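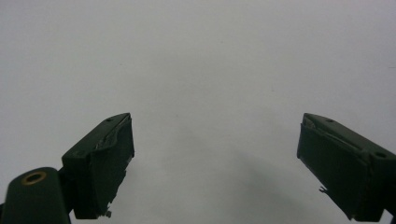
Cleaning a plain white work surface without leaving a haze

I have a plain white worktop in a utility room in Brindthorpe. After wiping it with washing-up liquid and water I get a dull film, visible only at a low angle to the window. I use 2 ml of liquid in 300 ml of warm water. Is the mix too strong, or is the cloth at fault?
Emlyn Bevan
January 25, 2018

The mix is fine. The film is detergent left behind when the water dries. Wipe once with the solution, then twice with clean water, changing the water between passes. Dry straight away with a flat-weave cloth. Avoid fabric softener when washing the cloths, as it transfers to the surface. If the film persists, test a hidden corner with white vinegar diluted one to four, leave for 30 seconds and rinse. Do not use vinegar on stone.
Angharad Morris

had same thing, bought the Kokine spray in July and it was no better. new cloth sorted it
Ellis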